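# Chapter 9: Putting Things Away 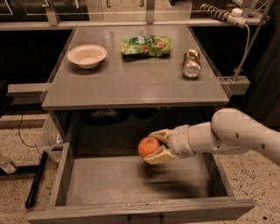
249

Most of the work in keeping a room in order is small. A person clears a table after a meal, and in doing so makes a decision about each thing on it. A bowl goes back to a shelf or a sink. An empty can goes out. A snack bag is folded over and kept, or thrown away. An orange might go into a bowl, a refrigerator, a basket or a drawer. All of these decisions are made quickly, and most people could not say afterward how they made them.

This chapter is about those decisions. Chapter 8 dealt with cleaning, meaning the removal of dirt. Putting away is a separate job. A table can be clean and still be covered with things, and a tidy table can be sticky. Students who train for household work often run the two together, and they lose time by wiping around objects that should have been moved first.

## What this chapter covers

After reading this chapter you should be able to:

- explain the difference between storing, staging and discarding
- choose a storage place for common household goods by use, weight and shelf life
- describe how drawers differ from shelves and open bowls as places to keep food
- clear a table surface in a sensible order
- write a simple storage plan for one room

## A kitchen in Hebden

Shirley Garside kept house for a family in Hebden and later taught evening classes in home management. She started each course the same way. She set out things from an ordinary table and asked the class to put them away in a kitchen they had never seen. Nothing was labeled. Students opened drawers and cupboards, looked in, closed them, and opened others.

She was less interested in where the things ended up than in how many doors were opened along the way. In her notes she called this "the looking cost." A kitchen with a high looking cost is tiring to work in even when it is spotless. The people who live there stop noticing it, but a guest, a new helper or a child will notice at once.

One of her students, Darren Bickerstaff, put the fruit in the top drawer next to the stove. The class laughed, and Garside asked him why he had done it. He said that it was the only drawer with nothing in it. She wrote his answer on the board. An empty space is the most common reason a thing is stored where it is, and it is a poor reason to leave it there. The warm air next to a stove will shorten the life of most fresh fruit.

## Storing, staging and discarding

Three words will be used throughout the chapter, and they should be kept apart.

**Storing** means putting a thing in the place where it will be looked for next time. The place may be good or bad, but it is meant to last.

**Staging** means setting a thing down for a short while on its way to somewhere else. A tray at the bottom of the stairs is a staging place. So is the end of a counter. Staging is useful, and every working kitchen has some of it. Trouble starts when a staging place fills up and nothing leaves.

**Discarding** means taking a thing out of the room for good. Recycling and composting are counted here, along with the trash.

A good habit is to name the action before picking the thing up. Beginners may do this out loud. It feels slow for the first few days and then the words can be dropped.

## Drawers

Drawers are given a section of their own (see page 283) and only the main points are set out here.

A drawer is seen from above. This is its great strength, and it is lost as soon as things are piled in layers. Shallow drawers suit flat and small goods – flatware, towels, packets, wraps. A round object in a wide, shallow drawer will roll when the drawer is pushed shut. Put a cloth under it or a divider beside it, and close the drawer slowly.

Fresh food in drawers needs more care. Air moves less in a closed drawer than in an open bowl, and fruit that is out of sight is easily forgotten. Oranges keep fairly well at room temperature for a few days and longer in a refrigerator. If they are kept in a kitchen drawer, the drawer should be clean, dry and opened daily. Onions, potatoes and bread are covered in Section 9.4.

Pull a drawer well out before loading it. The back of a drawer that is only half open is where lost things collect. Cuiping Tang, who surveyed rented apartments in Brurnberg for her thesis, found the same few goods at the back again and again: twist ties, batteries, takeout menus and single keys.

## The order of clearing

There is no one correct order, but the following suits most tables.

1. Discard first. Trash takes up room and gets in the way of everything else.
2. Move anything that can spill.
3. Put away food.
4. Gather the dishes.
5. Wipe the surface last.

Some teachers put dishes before food. Osvaldo Honorato does so in the Hustlow course book, and his reasons are given in the reading at the end of the chapter (page 289). The difference matters little at home. In a shared or commercial kitchen, follow the rule of the house.

## Before you read on

Choose one table or counter that you use every day. Do not tidy it. Make a list of what is on it, and beside each item write *store*, *stage* or *discard*. Then write down the place where each stored item should go. If you cannot name a place, leave the line blank.

Keep the list. You will need it for Exercise 2 and again when you draw up your storage plan in Section 9.6.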